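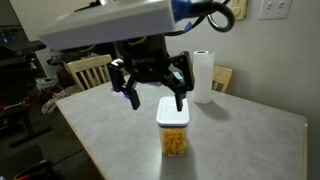
Count the Touches, Then Count the Lifts

Most papers on robot grasping report one number, the success rate. The object went up and stayed up, or it didn't. I have reported that number myself for years, and I now think we should stop leading with it. My reason comes from a small study we finished in September at Womilgate. It doesn't settle much, but it changed how I read other people's tables, including the ones in our own earlier work.

The task was to pick up household containers from a table and put them down a short distance away. We used a single arm with a two-finger gripper. The policy was trained on demonstrations, with a person moving the arm by remote control, and it took in camera views and the position of the joints. There was no force sensor at the wrist and no touch sensing in the fingertips. That is a common setup now. It is cheap, and it works well enough that people have stopped asking what it leaves out.

We had 186 trials that we were willing to count. The usual practice would be to mark each one pass or fail and divide. We did that first. Then we went back through the video and the joint logs and wrote down the first contact in every trial: which finger, which part of the object, and whether the fingers were where they needed to be when it happened. This took far longer than running the robot did. We called the scoring sheet Potia so that we would have something to call it in meetings.

The first contact told us more than the outcome did. Clean first contacts, where both fingers came down past the sides of the object before anything touched, nearly always led to a good lift. That is no surprise. The interesting group was the trials where one fingertip met the top of the object first. A push-button canister is the best case to think about. It is tall and square, the lid is flat, and the gripper has to open wide to get over it. If the approach is off to one side, one finger hangs in the air beside the container and the other lands on the lid. At that moment the arm is in trouble, and a success rate has no way to say so.

Many of those trials were still scored as successes. The finger slid off the lid, dropped down the side, and the grip closed. On the sheet it was a pass, the same as a trial where everything went right. But the arm had pushed down on a lid with no means of knowing how hard. On an empty plastic container you get away with it. On a full one you usually do too. On a glass jar, or a cup with something hot in it, I would not want to be standing there.

So the number we had been reporting mixed two kinds of behavior. One was a policy that knew where the container was. The other was a policy that was wrong about where the container was and got rescued by a slippery lid and some give in the fingers. Both went into the same column. When we compared two versions of the policy by success rate, they looked close enough to call even. When we compared them by first contact, one was plainly better, and it was the one we had been planning to drop.

That last point is the one I would ask people to think about. We were choosing between models using a measure that could not see the difference between them. I doubt we are the only lab that has done this.

Clear containers made it worse, and I don't think we gave them enough weight when we planned the study. A clear canister is hard for a camera to place. The thing that stands out is whatever is inside it, and the contents may come only partway up. If you fill one with orange snacks, the policy has a bright target in the lower part, a white lid on top, and very little in between. Our guess is that it learned to aim using the contents and then had to work out the walls from the lid. We haven't proved that. We did see that the off-center contacts bunched up on the clear containers, and that swapping the contents for something pale moved where they fell. Someone should run that properly, with fill level and color set in advance. We changed them halfway through, and the data is too thin to lean on.

We also left the surroundings alone. The table sat in an ordinary lived-in room, with chairs pushed up to it and other things on top. Some reviewers dislike this. They want a bare bench and a curtain behind it, and they say that clutter adds noise to the result. It does. But a bench and a curtain also hide errors that will show up the first time the robot leaves the bench. A roll of paper towels standing next to the target limits how wide the arm can swing on that side. I would rather have that limit in the data than find out about it later. If a result holds only on a bare table, the paper should say so in the title.

There are fair objections to what I am proposing.

The first is cost. Labeling first contact by hand is slow and dull, and two people looking at the same clip will not always agree. We had two labelers, and they disagreed most on the trials that mattered most, the ones where a fingertip brushed the rim of a lid on the way down. We settled these by going to the joint logs, where a contact often shows as a small lag between the commanded and the measured position. A script could do a good part of this. Ours is called Lono, and it finds the obvious contacts and misses the light ones. I would still take a rough automatic count over no count.

The second objection is that the outcome is what people care about. A user wants the container moved and doesn't mind how the fingers got there. I accept this for a finished product. Research is different, because we use our numbers to decide what to build next, and a number that rewards luck will send us the wrong way. It also travels badly. The lucky slide depends on the lid, the fingertip pads and how heavy the contents are. Change any of them and the success rate moves for reasons that have nothing to do with the policy.

The third is that this is a job for better hardware. Put touch sensing in the fingertips and the arm will know when it has landed on a lid. I agree, and we are going to try it. We have 6 hours of new demonstrations planned with a set of sensing pads on loan from Smits. But more sensing doesn't fix the reporting. A policy with touch can still be scored pass or fail, and we will still be unable to tell whether the touch helped or the container was just easy to grab.

What I would like to see is modest. Keep the success rate. Put a second column beside it for the share of trials in which the first contact was the intended one. Say who labeled it and how disputes were settled. Where there is room, show one failed approach and one lucky one, with the fingers at the moment of contact, and leave the tidy lift for the supplementary video. In our write-up the second column took up very little space, and the tables still fit on the page.

We are rescoring two older data sets from our lab the same way, 16 container types in all. I expect some of our past claims to look weaker when that is done. We will post the corrected tables either way, along with the labels and the joint logs, so that anyone who disagrees with our calls can make their own.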